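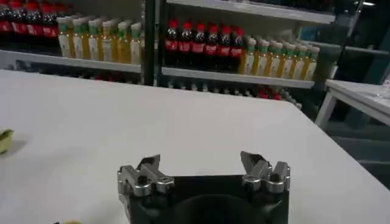 A large white tabletop.

White Tables: Questions We Keep Getting
4 min read

Are white tables really easier to keep clean?
No. They're easier to see dirt on. Sellers like to treat those as the same thing. If you wipe yours daily you'll be happy, and if you don't, you'll know exactly what you had for dinner.

What does "stain-resistant" mean?
Very little until somebody names the stain and the time. Coffee for 2 minutes is one test. Turmeric overnight is another. Ask which one they ran. When I asked Parkard, I got a brochure.

Will it turn yellow?
Some do, mostly near windows. Rodica Furtună kept a bowl on hers from October through spring and found a bright circle under it. Her warranty covered "defects," and fading apparently wasn't one.

Do I need the special cleaner?
I doubt it. The Rulo spray costs $16, and I couldn't see that it beat dish soap and a soft cloth on my own table. Try the soap first, on a corner. Skip scouring powder, whatever your aunt says.

What about magic-type sponges?
They're fine scrubbing pads, so go easy. A shiny finish can go dull in one spot, and then you have a new problem.

Is an $800 table better than a $158 one?
Sometimes it has better legs. Look at the edges and underneath before you believe anything about the top.

Does white make a small room look bigger?
People say so. My room stayed the same size and got more glare.

Comments

Kenta Kobori: Soap didn't touch my marker stain. Rubbing alcohol did, but it took some of the shine with it.

Chia-jung Liao: Disagree on the yellowing. Mine is by a south window and looks fine.

Jalen Whitfield: How long have you had it, Chia-jung?

Chia-jung Liao: Okay, since October.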